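Chapter 4
Mass, Weight and the Stuff in Your Kitchen

When I was in grade nine I lost a bet over a bag of flour. My cousin said it would weigh less on the moon, I said that was silly because you'd still have the same amount of flour, and we argued about it the whole way up to the lake. We were both right, and neither of us could explain why. I paid for the ice cream anyway.

This chapter is about sorting out that argument. We'll look at mass (how much stuff there is), weight (how hard gravity pulls on it) and why everyday speech mixes the two up so happily. You'll need a pencil, a calculator and some dried beans or rice. If you skipped Chapter 2 on units, go back and read at least the bit on grams and kilograms -- I'll be leaning on it a lot.

Let's start with something small. One dried bean doesn't feel like anything in your palm. Close your eyes and you might not notice if a friend took it away. A bowlful is a different story, and somewhere between the two your hand starts to pay attention. My old teacher, Ikechukwu Adebisi, used to make us write down a guess before anything went near a scale, and he'd read the worst ones out loud. I guessed 211 grams once for a handful of lentils that came in at 113. I still hear about it!

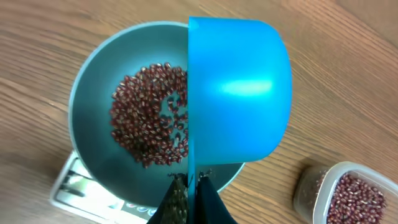
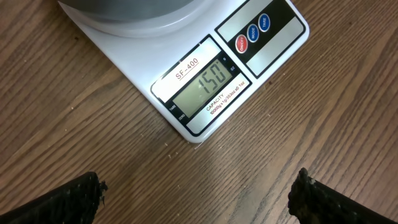

Small red beans in a bowl, and a digital kitchen scale reading 150.

Now, a reading on its own doesn't tell you much. What are the units? Was the container counted in? Most kitchen scales have a button marked "tare" or "zero" that subtracts whatever is already sitting on top, and forgetting to press it is the most common mistake I see in lab books. The second most common is writing a number with no unit after it. Please don't do that to me.

Then there's the bigger puzzle. A kitchen scale feels a push, which is a force, but it shows you grams, which are a measure of mass. It gets from one to the other by assuming you're standing on Earth. Take it to the moon and the same flour would give you a reading one-sixth the size, even though not a speck had gone missing. My cousin would be thrilled.

Before you go on to Section 4.1, pick something from the cupboard, hold it for a moment and write down your guess in grams. Keep the paper. We'll need it again when we get to errors.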